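Grovier Clinic Systems support desk
Ticket 883
Subject: Clevach handpiece drops to standby during treatment, fault 44 on console
Status: Monitoring
Priority: High
Site: Hollmann Skin and Laser, treatment room two
Assigned to: Kohei Takeda

Reported fault

Console starts normally and passes self-test. During facial resurfacing the handpiece goes to standby without a command from the operator. Display shows fault 44 (handpiece coolant flow low). Clearing the fault returns the unit to ready, but it recurs within the same session. Site has stopped booking resurfacing on this unit. Hair removal on the second handpiece is unaffected and continues.

Software is the current release. No change to settings before the fault first appeared, according to the clinic. Water filter was changed in August by the clinic's own staff.

09:20 First response

Asked site for the exported event log and the filter part number. Advised them not to raise the flow alarm threshold from the service menu, which a user with the clinic manager login can reach. Asked whether the fault follows the handpiece or the port.

10:45 Site reply

Log received. Handpiece moved from port A to port B, same fault. Second handpiece on port A ran without a fault. Port and console-side connector ruled out for now.

11:10 Log review

Fault 44 is logged only when pulse energy is above 40 per cent. Below that the unit runs on the low pump speed and the flow reading stays just inside limits. At the higher pump speed the flow reading ought to rise and it doesn't. Coolant temperature is normal throughout. Pump current is slightly high at the higher speed, consistent with a restriction downstream of the pump.

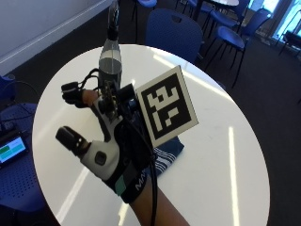 Possible causes at this point: kinked umbilical, partly blocked handpiece inlet strainer, wrong filter cartridge, failing flow sensor. Sensor thought unlikely, as the second handpiece reads correctly on the same circuit.

11:50 Call with site

Filter is a Gastex cartridge of the correct type. Housing seal seated, no leak. Umbilical checked along its length with the console off. No kink found. Site confirmed the coolant was topped up with bottled drinking water at the time of the filter change. The manual specifies deionised water only.

12:15 Instructions sent

1. Switch off at the rear isolator and leave for ten minutes.
2. Disconnect the handpiece and drain the circuit into a clean container.
3. Remove the inlet strainer with the supplied key. Do not use pliers on the collar.
4. Rinse the strainer with deionised water. Replace if scale remains on the mesh.
5. Refill with deionised water and run the purge cycle twice.
6. Fire 200 test pulses into the calibration port at full energy and export the log.

14:30 Site reply

Strainer had white scale over most of the mesh. Rinsing did not clear it. Spare fitted from the service kit. Purge run twice. Test pulses completed, no fault.

14:55 Log review

Flow now rises with pump speed as expected. Pump current back in the normal band. Energy calibration within tolerance, so no engineer visit needed before the unit is used on patients.

Outstanding

Replacement strainer to be sent to restock the kit. Second handpiece strainer to be inspected as well, same circuit and same water. Site to repeat the purge after one week and send the log. Ticket stays open until that is received.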